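6.3 Gripper reports closed but is still open

Fault 194 means the jaw reading and the jaws disagree. The Kinnear sheet blames the operator's grip. We doubt it: the fault also turned up at Plunness with the grippers resting on a bench.

1. Stop recording. Keep the take, even if it looks fine.
2. Open both grippers fully and hold them over the table, clear of the plate.
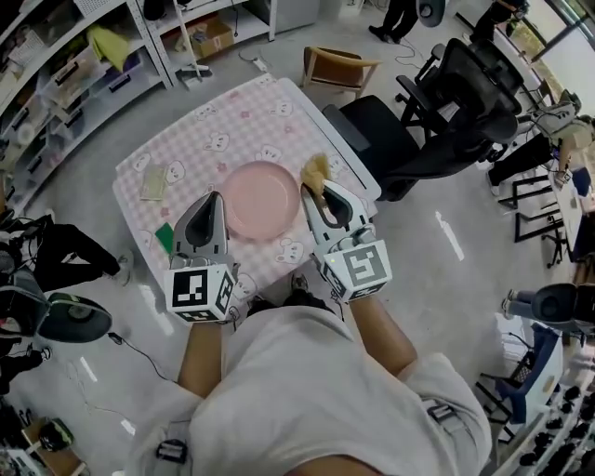 3. Squeeze the left trigger slowly and watch the jaw value. It should fall smoothly from 900 to 8. A jump means a slipped encoder – go to 6.4.
4. Repeat on the right. Don't assume one good side clears the other.
5. Pick up the sponge and put it down again, watching the value as you let go.

Note: The status light only shows that the gripper has power. Do not take green as proof of a good reading.

CAUTION: Never replay a take marked 194 on the arm. The arm will believe the numbers and may press down hard. "Auto-repair" in Pimalora hides the fault and leaves the bad values in place.

Revised 30 May 2018, O. Besnard, Fomden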